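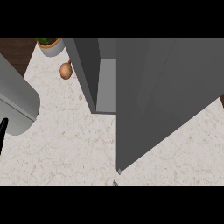

My aunt Ulla kept her recipes in a tin that once held butter cookies, and when she moved into the smaller apartment in February the tin came to me. I had asked for it years ago, half joking, and she remembered. It arrived in a padded envelope inside a box inside another box, because Ulla Sjögren does not trust the mail.

There are 166 cards in there. I know because I laid them all out on the living room floor one evening, thinking I would sort them in an hour and be done, and at eleven at night I was still sitting there with a stiff back reading about cardamom buns. Some are typed. Most are in her slanting pencil, and a good many are in handwriting I don't know at all, signed with things like "from Ladi, very good with fish." Ladi Eze, I have since learned, lived across the hall from her for nine years and taught her to make pepper soup. There are five versions of the pepper soup. Each one has a little more pepper in it than the last, so you can sort of watch my aunt getting braver.

I've been cooking my way through them since then, in no order, and a few people have asked how it's going, so I thought I'd write some of it down.

Reading the measurements

The first trouble is that she never wrote for anybody but herself. "Flour as usual." "A coffee cup of milk" — but which coffee cup? I called and asked, and she said the blue one, which broke when I was in grade school. We settled on 100 milliliters after a long talk that wandered off into her hip and her new neighbor's piano. The oven temperatures are mostly just "hot" or "not so hot." Her rye bread took me three tries, and the second one went out to the birds, who left it.

My friend Zanele came over for the third try and said it tasted like her grandmother's house, even though her grandmother never baked rye bread in her life. I knew what she meant, though. I think it was the smell, and maybe the butter, which we were not careful about.

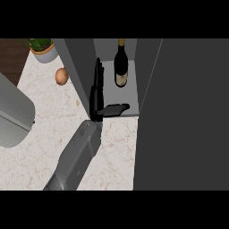 What I cook most

The bean stew, by a mile. It has onions, carrots, white beans, a bay leaf, and a splash of red wine if there's a bottle open. The card says to let it go "until you have finished your letters," and since I don't write letters the way she did, I give it 95 minutes on low and call somebody instead. I've caught up with more cousins this spring than in the last ten years.

After that it's the apple cake, then the pickled cucumbers, then the pancakes she used to make for us on the gas stove at the lake, thin as anything and a little burned on one side. Mine come out too thick. She says my pan is wrong and she may well be right.

I still haven't touched the herring cards. There are a lot of them, and I'm working up to it. If anyone has a good source for salted herring that doesn't mean driving two hours, please leave me a note in the comments.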